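Fatthorpe battery store project: progress report to the Amin Fund
June 26, 2026
Prepared by Jade Rowbotham

We have spent the spring learning how many ways a delivery can be late. The inverter came from Cornetti on the day promised, which so alarmed us that we had no one in to sign for it. The batteries were less prompt. All 13 are now on site, racked and charged.
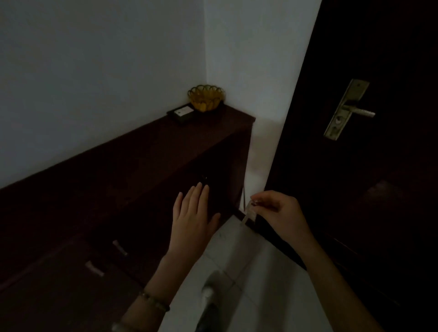
Work done this period

Wagner Quintana finished the wiring between the rack and the roof panels, then redid part of it when the inspector took a dislike to our cable route. We still disagree with her and have moved the cable.

Nine households have signed up to share the stored power, one more than the eight we told you to expect. Rosemarie Frerichs puts this down to her leaflet. Others mention the price of electricity. 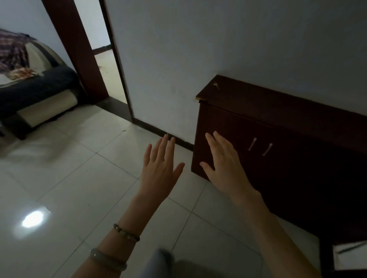
Siting of the home display units has been the slow part. Each Furko unit wants a wall, a socket and a clear signal from the meter, and most houses can offer two of the three. Lakshmi Hegde's advice to residents is to stand the unit on something low and long against the wall, like the dark reddish-brown cabinet in the photo, and leave room for the plug behind. Six are in place and the rest are waiting for extension leads.

Spending

We are £500 over on cabling, for the reason given above, and under on training, as the trainer has yet to appear.
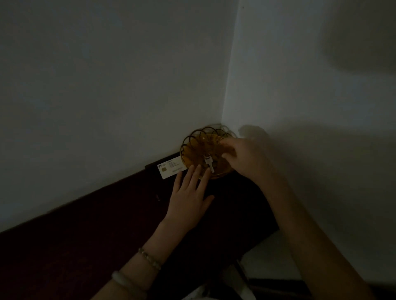

Jayanthi Joseph has asked him for new dates and been offered August. We would like to move the cabling overspend across from that line, and need your agreement in writing before the next invoice falls due.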